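Dristia Map Library
Office Diary, August

7:40 a.m. The building was opened by the duty officer. Temperature and humidity readings on the lower floor were within the permitted range and have been entered in the log. The reading in the north store was a little high for the third morning running. Mr. Tanui has been asked to look at the vent behind the atlas cases before the weekend.

This was the first working day of the transfer of the Moges survey sheets from the north store to the new cabinets on the lower floor. The collection comes to 1,420 sheets, held at present in 284 folders of five sheets each. Most of the sheets cover the Zosaslow valley and the hills to the west of it. They were drawn over a long period by several hands, and the numbering changes twice. The first series runs from the river mouth upstream. The second begins again at the old toll bridge and runs in both directions, with the letters E and W to tell the two apart. The third has no plan that the Library has yet been able to find, and the sheets in it have always been kept in the order in which they arrived.

It was agreed last winter that the sheets would be moved in their existing order and that no renumbering would be attempted during the transfer. The Library wishes to record that this decision stands. Two requests were received this month to take the opportunity to arrange the third series by parish. Both have been declined, with thanks, and will be considered again when the catalog is next revised.

8:30 a.m. The crew from Wollico arrived, led by Casimiro Ibarra. Mr. Ibarra had visited the north store the week before and had asked for the double doors to be taken off their hinges, which had been done. He inspected the route to the lower floor and asked that the mat at the foot of the stairs be taken up. The folders were carried flat, on boards, by two persons at a time. No folder was tilted on the stairs. The method is slow, and the Library was told at the outset that it would be slow.
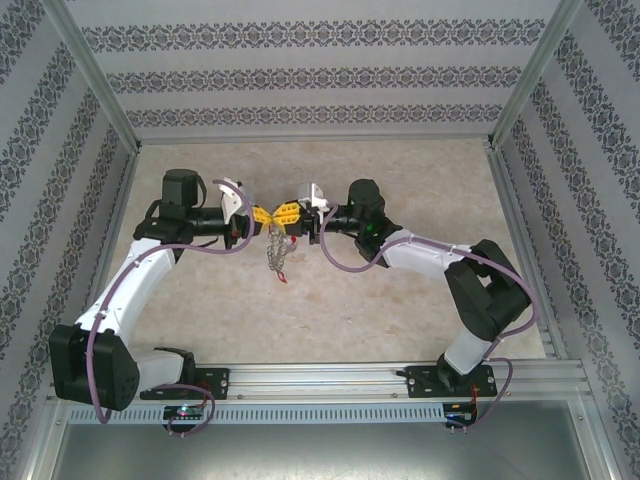 Pale gray wallpaper with bands of dark damask pattern.

Dennis Sang took the checking desk for the morning. Each folder was opened on arrival, the five sheet numbers were read aloud and marked on the list, and the folder was closed and passed to the cabinet. By half past ten the first series was moving at a steady pace. Sheet 31 was found in the folder for sheets 36 to 40, and sheet 38 in the folder for sheets 31 to 35. Both were returned to their proper places. A note in pencil inside the cover of the second folder suggests that the exchange was noticed many years ago and left for someone else to put right.

The condition of the first series is better than had been feared. The colors on the river sheets have kept well, especially the blue wash used for standing water. The edges are soft on the sheets most often asked for, namely those showing the town and the two fords. One sheet has an old repair in brown paper tape, which has stained through to the front and will have to be referred to the conservator. The tape was not disturbed.

Berhanu Yimer called at eleven to consult the toll bridge sheets, having written in June to reserve the hour. The sheets had not yet been moved, and a table was set up for him just inside the north store. He is tracing the former course of the mill stream for a history of the upper valley and wished to compare the width of the stream on two sheets made a generation apart. The earlier sheet shows it as a double line as far as the bridge. On the later one it is a single line throughout, though whether the stream had narrowed or the draftsman had simply changed his habit cannot be settled from the sheets. Mr. Yimer believes that the field books would answer the question. The field books are not held here. He was given the address of the county office and left at a quarter past twelve.

Several readers asked at the front desk whether the transfer would affect their appointments. The staff had been given a written reply to this, and it was used on each occasion. The same wording has been posted on the door and is copied into the diary for reference.

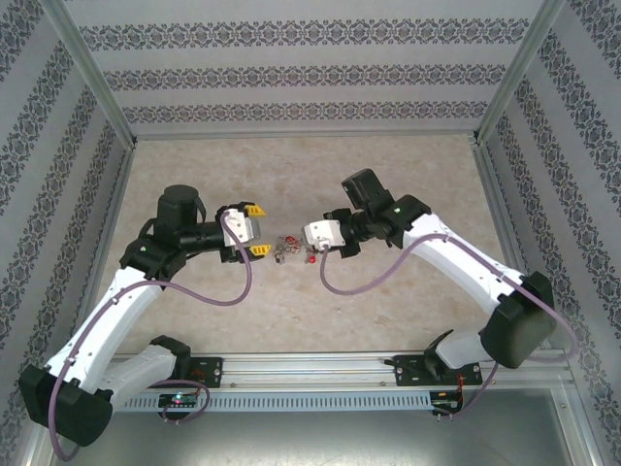

How can a reader see a Moges sheet while the collection is being moved?

Readers should write to the front desk giving the sheet number, or the name of the nearest village if the number is not known, and a time will be offered within 15 working days. Sheets already placed in the new cabinets can usually be seen sooner.

1:15 p.m. Work began again after lunch. The second series is heavier to handle than the first. Its sheets are backed with linen, and a full folder bends if it is held only at the ends. Mr. Ibarra sent for longer boards from the Wollico yard, and there was a delay of three-quarters of an hour while they were fetched. The staff used the interval to wipe down the next row of drawers and to fit the remaining label holders.

Some discussion followed about the labels themselves. The old store used handwritten cards in brass frames, and a number of regular readers have said that they would be sorry to lose them. The brass frames do not fit the new drawers. It has been suggested that the cards be kept and placed inside each drawer at the front, where they would be seen as soon as the drawer is opened. The Library is inclined to accept this suggestion. The hand on the earliest cards is that of the first keeper of the collection, and the cards are records in their own right.

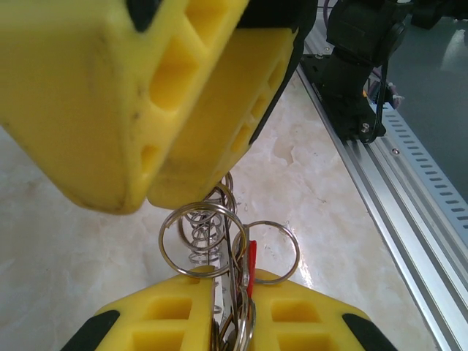
The markers for the ends of the cabinets have also to be chosen. Three colors were laid out on the checking desk: dark green, cream, and yellow. Green is the color used elsewhere in the building, but it is hard to make out from the far end of the lower floor, where the lighting is kept low for the sake of the sheets. Cream was thought too close to the color of the walls. Yellow can be picked out at any distance, and Faraji Magesa spoke in favor of it on behalf of the front desk. The objection is that marks are so plain on it, as may be seen in the picture, where the bright yellow shows every dark smudge and scuff near the lower edge of the block. Markers at the ends of the rows will be brushed by carts and sleeves all day long. Mr. Magesa replied that a marker that can be seen and needs wiping is of more use than one that stays clean and is missed. Yellow was adopted for the long rows and green for the two short rows by the door. The order will be placed this month.

2:50 p.m. The longer boards having arrived, the E sheets of the second series were begun. They run from the toll bridge down to the salt road and include the large plan of the market ground, which is the sheet most often reproduced from the whole collection. It was carried down by itself. The plan shows every stall by name, and on the reverse there is a list of rents in a different ink. The list has never been published. Mr. Sang copied the first few lines of it while the sheet was on the desk and proposes to finish the copy when the move is over.

A visitor from the parish council asked to be told the value of the collection. The Library does not give figures of this kind to inquirers, and she was told so. She then asked whether her grandmother's house appeared on any of the sheets. It does, on E 14, as a small square with a well beside it – the well being shown by a circle with a dot – and she was allowed to look at it for as long as she wished. She stayed for some while and has asked for a copy, to be made at the usual charge.

The hinges of the double doors were looked at by Mr. Tanui in the afternoon. One is bent and should be replaced before the doors are hung again. He will obtain a match if he can. He also reported on the vent behind the atlas cases, which had a sheet of packing card across it. The card has been removed and the reading in the north store will be taken again at opening. 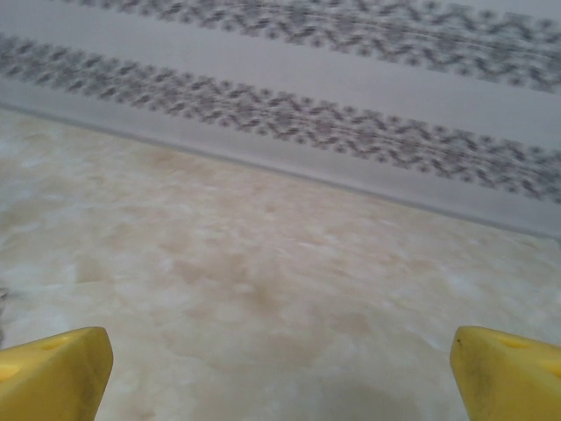
Until that reading is known, the folders of the third series are to remain where they are. The Library would prefer not to bring sheets from a damp room directly into a dry one, and a short pause will do no harm. The W sheets may go forward in the meantime, as they are kept on the opposite side of the store, and readings there have been normal throughout the summer.

It was also noted that the list used at the checking desk has too little room for remarks. Mr. Sang had run over into the margin by the end of the first page and was writing on the back by the end of the fourth. A fresh list with a wider column will be printed for the morning. The pages already filled will be kept with it and are not to be copied out fair, as errors are apt to creep in when this is done.

4:30 p.m. The crew stopped for the day. Mr. Ibarra asked that the boards be left on the landing overnight, standing on edge against the rail, and this was agreed on condition that the way to the fire door was kept clear. The new cabinets in use were locked and both keys were signed for.

A letter was received by the afternoon mail offering the Library a single sheet of the Zosaslow valley, found behind a framed picture in a house near the upper ford. The writer gives its number as W 22. The folder for that part of the series has held a slip of blue paper in place of W 22 for as long as the present staff can remember. A reply has been drafted, thanking the writer and asking that the sheet be left flat and not be trimmed, and that no attempt be made to clean it. Mr. Magesa will call at the house if the writer is willing.

5:10 p.m. Readings taken on the lower floor, no change. Lights out and building closed. Mr. Tanui to open.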